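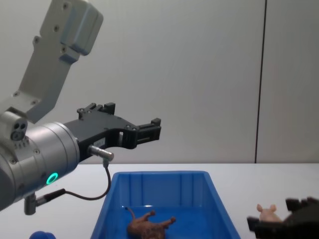 Blue Bin, Brown Animal: A Gallery of Tidying Up

By Nhàn Quách
May 13, 2019

I have never trusted storage advice. It tends to come from people who sell boxes, and the advice is usually to buy more boxes. So when Usman Malik asked me to put together a gallery page on toy tidying for the Geda parents' newsletter, I said yes on the condition that I could grumble in it.

The blue bin opens the page. A plastic bin, sloped sides, ribs up the inner walls, and a brown toy animal lying on its side on the floor of it, toward the front. I've left my notes under short headings, so you can skip to the part you want to argue with.

The animal

Dog or horse? I lean horse, Usman leans dog, and I don't think either of us has much of a case. It has a textured brown body, its legs are up and a thin tail curls upward. The Stoduda sorting plan would have you settle the question first, because pets and farm animals are supposed to live in separate homes.

I don't believe any child has ever cared. Put it in with the animals. If you have no bin for animals, put it in with whatever has a tail or a face and get on with your evening.

The bin

I'm a little warmer about the bin than I am about the plan. Sloped sides let a small hand get to the bottom without a fight, and in my experience bins shaped like that stack inside each other when they're empty, which matters in March when everything comes out for the spring clean. Straight-sided boxes look better on a shelf – they're photographed more often, too – but mine always ended up with a crust of crayon ends in the corners.

The ribs I can't make up my mind about. People say they add stiffness. Perhaps they do. They also collect glitter, and I have gone after it with an old toothbrush more than once.

The color

Color coding is the part of these plans I doubt most. Blue for animals, green for vehicles, yellow for blocks: fine on the day you set it up. Then a green bin cracks, the store only has red, and the whole thing depends on somebody remembering that red means green now.

What has worked at my house is a bin kept in the same place for a long time. My son could find the animals in the dark by the end of last year, and he never learned the chart.

The tabletop

I do agree with Stoduda on one point, which is to sort on a table and stay off the rug. A plain white tabletop like the one under the blue bin is about as good as it gets. Small brown things show up against white. On my rug they vanish until you step on them.

The plan says a full sort takes 40 minutes. Mine took most of an afternoon, with a break for an argument over a plastic fence. I'd like to meet whoever timed it, and I'd like to know whether there were children in the house.

The labels

Stoduda sells a set of picture labels for $13. I bought them so you don't have to. They stick well to flat cardboard and badly to anything with a texture, and the farm animal label shows a cow, so a child holding a brown dog (or horse) is no further along.

Masking tape and a marker did the same job. Usman says his kids peel the tape off for fun. Mine haven't tried that yet, and I'm not going to mention it to them.

What I'd keep and what I'd skip

Keep the open bin. Keep it low, keep it wide, and don't give it a lid unless the dog chews.

Skip the chart, skip the labels, and skip the monthly "rotation," where half the toys go into a closet so they'll feel new again. We tried it. The toys in the closet were the only ones anyone asked for.

Usman would like it noted that he disagrees about rotation and is happy with his. If you have a bin or a shelf that's held up for more than a season, send him a photo for the next gallery – with a line on what's annoying about it, please, and he'll pass it along to me.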